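Student Project Report
Setup and Maintenance of the Two-Arm Table Cell
Authors: Bartosz Adamczyk, Lena Wasilewska
Project name: Cluvent

1. Purpose of the work

Our group took over the two-arm cell from the students of the year before. It was working, but only on some days. Sometimes the left arm stopped in the middle of a motion, and sometimes the positions were shifted after restart. Our task was to bring the cell to a condition in which another student can start it in the morning without calling us, and to write down how it should be looked after. The programming of new tasks was not part of this project.

2. State of the cell in August

We started with an inspection. The power was off and we moved every joint by hand. On the left arm the second joint had a small play, which we could feel but not see. Two screws of the base plate were not tight. On the right arm the joints were good, but the cable to the gripper was fixed too short, so when the wrist turned to its limit the cable was pulled at the connector.

We also read the error log from the controller. It contained 576 entries. Most of them were the same message, a lost connection to the left gripper motor. The message came mostly when the arm was reaching far to the front, and so we suspected the cable and not the motor. Lena measured the cable while Bartosz was bending it slowly, and the contact was interrupted close to the plug.

3. Repair

The damaged cable was replaced with a new one from the Grivetti spare parts box. We left a longer loop at the wrist and fixed it with two soft ties. Hard plastic ties were used before, and they had already made marks on the insulation.

The screws of the base plate were taken out, cleaned and put back with thread lock of medium strength. The play in the second joint became smaller after this, but it did not disappear. We think the rest of it comes from the gear inside the motor. Our supervisor decided that the motor can stay until the winter break.

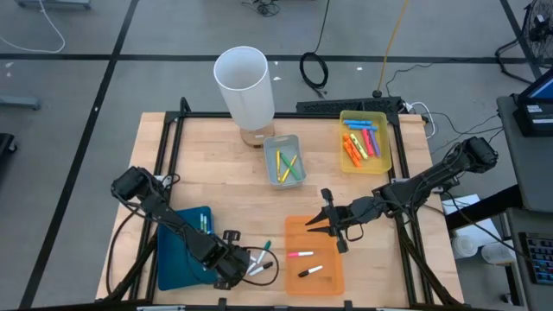
After the mechanical work we made the calibration again. Each arm is brought to its home position and the encoder values are saved to the file of this arm. It is important to save them separately. In our first attempt we saved the values of the right arm to both files, and the left arm went to a wrong place at the next start. It was moving at low speed, so there was no damage, but we lost one afternoon before we understood the mistake.

4. Test of the cell

For the test we used the marker sorting task, which was already in the program library under the name Andrade. The arms pick markers from the table and put them into the trays. The task is good for checking because a marker is thin, and even a small error of position makes the gripper miss it.

We let the cell run 1,000 cycles, divided over several sessions. The message about the lost connection did not come back. There were 42 failed grasps, and the majority of them belonged to the left arm. This agrees with the play that is left in its second joint. When a marker was lying against the wall of a tray, both arms had difficulty, and we did not find a good solution for it. Softer finger pads could help. We ordered a pair from Clutetti, but they came after the end of our tests.

The motors become warm in long work. After 60 minutes the shoulder motors were warmer than all others, so we put a pause into the start script. The operator has to confirm before the next session begins.

5. Maintenance instructions

Before every session:
Look at the cables at both wrists and move them lightly with a finger.
Check that nothing is lying under the arms in the home position.
Start the controller first, then the arms.
Run the homing at low speed and keep one hand at the stop button.

Every month:
Tighten the base screws by hand, without force.
Wipe the finger pads with alcohol and a cloth.
Copy the calibration files to the shared folder.
Read the error log and write new messages in the notebook.

If an arm stops during the motion, do not push it by hand while the power is on. Press stop, switch off the power, hold the arm from below and only then bring it down to the table.

6. Open points

The second motor of the left arm should be changed in the winter break, and after this the calibration must be done again. The new finger pads are in the drawer with the spare ties. The wiring drawing still shows the old length of the gripper cable, and Bartosz will correct it before the files are handed over.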